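Saturday, posted by Vanderleia Bastos
Filed under: Arm faults and safety stops

Tainá wrote:
> Drotau say the new firmware cured the grip stall. 21 clean cycles.

I'm not convinced. Ours stalled again on the seed packets, fingers open, and the log shows no fault at all. Power cycling cleared it, same as before.

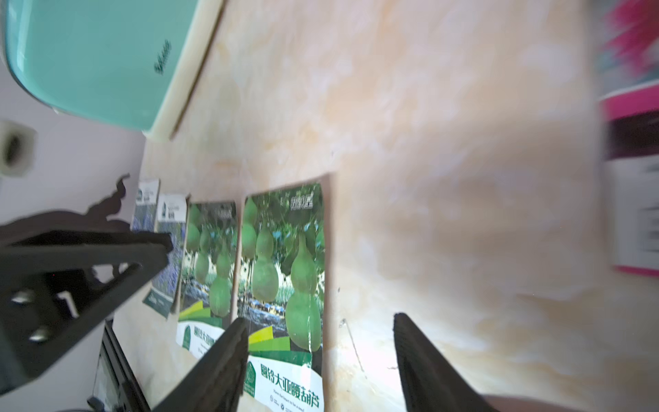 Tainá replied that the log only keeps 900 lines, so the fault may have rolled off. Fine, but then how do Drotau know theirs were clean? I'm keeping the stop button within reach.

Vanderleia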